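Clinic network moves repeat prescriptions to pharmacies

Filed under: Primary care, Pharmacy, Health policy

Reading time: 2 min

Patients with stable long-term conditions in the Pletitora district will be able to renew most prescriptions directly at a pharmacy from March, without first booking a visit with a general practitioner. The change applies to adults registered with one of the district's outpatient practices whose treatment has not been altered in the past year.

Under the current rules, a repeat prescription has to be signed by a doctor every three months, even when the dose and the drug stay the same. The district health office says these renewals take up a large share of short appointments, and that practices in the northern part of the district have had the longest waits.

Pharmacists will be allowed to extend a prescription up to 2 times before the patient has to see a doctor again. Each extension is entered in Clakitz, the shared medication record already used by the district hospital. The treating practice receives a notice the same day and can block any further extension, with a reason given in the record.

The scheme covers medicines for high blood pressure, high cholesterol, underactive thyroid and mild asthma. Insulin, blood thinners, opioids and all psychiatric medicines are left out. Contraceptives were in an early draft but will be handled under a separate text, expected in the summer. 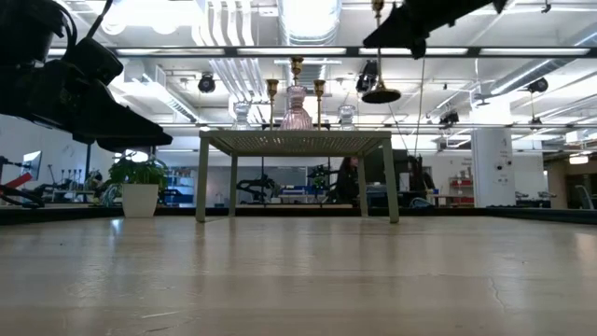 Before extending a prescription for blood pressure medicine, the pharmacist must take a reading on site. If the result falls outside the range set by the practice, the extension is refused and the patient is referred back. For thyroid medicine, a blood test from the past 12 months must be on file.

A trial ran in the town of Homell last year with 300 patients and 20 pharmacists. According to the health office, most extensions went through without any query from the practice. The most common reason for refusal was a missing lab result - a problem the office puts down to private laboratories that were not yet connected to Clakitz. Those connections are due to be in place before the March start.

The office expects 3000 patients to qualify in the first phase. Letters will be sent by the practices, and patients who do not want to take part can continue to renew through their doctor as before. No fee is charged to the patient. Pharmacies are paid a fixed amount per extension, whether it is granted or refused, so that there is no financial reason to approve one.

Doctors' groups in the district have asked for a clearer rule on liability when a side effect is missed between visits. The text now says that the pharmacist answers for the check made at the counter, and the doctor for the choice of drug and dose. A review of the wording is planned after six months.

The neighboring district of Xie, which uses a different record system, is not part of the scheme. Residents of Xie who are registered with a Pletitora practice can use it only at a pharmacy inside Pletitora.

Related items
Lab results: which services now report to Clakitz
Evening hours extended at Homell outpatient practice
Xie delays choice of new patient record system
Asthma inhalers: new rules on substitution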